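Does a Countertop Change What People Think a Meal Costs?
Project report, Consumer Habits seminar, spring term

Background

Our group was given the claim, repeated in a lot of restaurant trade writing, that diners guess a higher price for the same plate of food when it is served on stone. Plolton, the campus cafe, spent money on new counters last year on more or less that basis. I wanted to see if the claim would hold up with ordinary students who were hungry and in a hurry. I didn't expect it to, and I should say so at the start.

What we did

We asked 105 students to guess the price of a bowl of lentil soup. One group ate at the stone counter in Plolton and the other at the painted tables in the Taipe building, where the same kitchen delivers. Each person wrote one number on a slip and dropped it in a box. We ran this in April during the lunch rush, which was a mistake I will come back to. 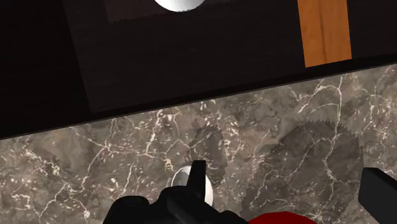

Dace Kivi
Second-year student, survey design and write-up

The slips from the stone counter did come out higher, by 30 cents on average. My partner Jurgita Strazds thinks this supports the claim. I don't think it supports much. Plolton posts a menu by the door with the sandwich prices on it, and anyone standing in line has read it four times before they sit down. The Taipe building has no menu at all. People there were guessing from memory, and several told us they were guessing what it cost last year.

Problems

We threw out 19 slips. Most had no number, one had a drawing of a fish, and 13 gave a range even though the instructions asked for a single price. If we take the middle of each range and put those slips back in, the gap gets smaller. I would not trust a result that moves that easily.

The lunch rush also meant we couldn't control who sat where. Students with a free hour tend to go to Plolton. Students with ten minutes go to Taipe. They may differ in how much money they spend on lunch in general, and we didn't ask.

Where this leaves the claim

Jurgita would like to repeat the survey with the menu covered. That seems fair, and the cafe manager has said yes in principle. Until then I would write the result down as unproven. The articles we read for class all cite each other, and the only one that describes its method, a newsletter piece from a design firm called Nistico, doesn't say how many people it asked. It does say where to buy counters.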